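Hilley Street Respite House: Fit-out and Household Readiness
Progress report, stage two
Prepared for the Dastach Fund by Murali Gounder, project coordinator

1. Summary

Stage two covers furnishing of the shared lounge, electrical and fire safety items on the ground floor, and the clearing of belongings and deliveries from common areas before the first families are admitted. Furnishing of the lounge is complete. Fire safety is complete apart from signage. Clearing is behind program and has been carried into June.

2. Scope and expenditure

The stage two schedule contains 37 line items. Of these, 31 are closed and six remain open. No variation to the approved budget is sought. An underspend on soft furnishings has been retained against the storage works described in section 5, as agreed with Randa Masri at the previous review.

3. Lounge

The two sofas were specified in the same grey fabric so that they could be rearranged without regard to matching. They have been set facing across the room, with the side table between them. Walls remain white. The existing curtains were retained following inspection; the rail was refixed at two points and no further work is planned.

The fire extinguisher has been delivered and tagged but is still floor-standing. The wall bracket supplied by Ateck did not suit the cylinder and a replacement is on order. Final position is to be confirmed by Manolis Zervas, who holds the fire safety items, and will need to stay clear of the sofa arm so that the unit can be lifted in one movement.

Condition of the room at the time of reporting is recorded at Figure 1.

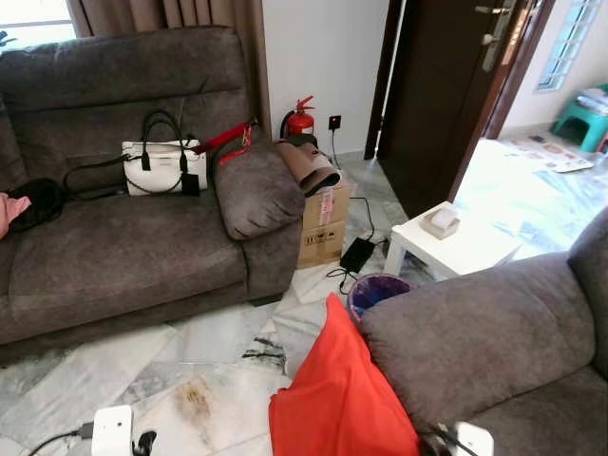 Figure 1. Lounge, looking towards the open door. Extinguisher unmounted; carton, mat and power adapter still to be cleared.

The clearing items are minor individually but affect the route between the sofa and the doorway. The carton has a rolled mat over the top and is to be emptied, flattened and removed. The power adapter is on the tiles beside it with its cords trailing, and has been entered in the register as a trip hazard. It will be relocated or fitted with a cord cover. The handbag and fabric items on the sofa will be dealt with through the storage works.

4. Adjoining area

The turquoise plastic stool is in use as a paper stand and will be returned to general seating once a document tray is installed. The patterned mat in the doorway area requires a non-slip underlay — the tile finish was assessed as low friction by Tiedemann during the stage one walk-through. No works are proposed to the glass block window.

5. Storage

The absence of any place to put down a bag or coat was raised by Hülya Dağdelen in her household use review and is accepted. The following have been ordered:

Wall hooks, 21, for the entry and hall
Lidded tubs, 6, for mats and spare bedding
Document tray, wall-mounted, 1

Ataberk Değirmenci will install the hooks. Fixing into the hall wall is subject to confirmation of stud locations — the original drawings are unreliable on this point.

6. Open items

Extinguisher bracket and signage. Cord cover or relocation of adapter. Removal of carton. Underlay for doorway mat. Hook installation. Document tray.

Responsibility for each is shown in the attached register. A further inspection will be carried out when the hooks are in, and the updated register forwarded to the Fund with the stage two acquittal.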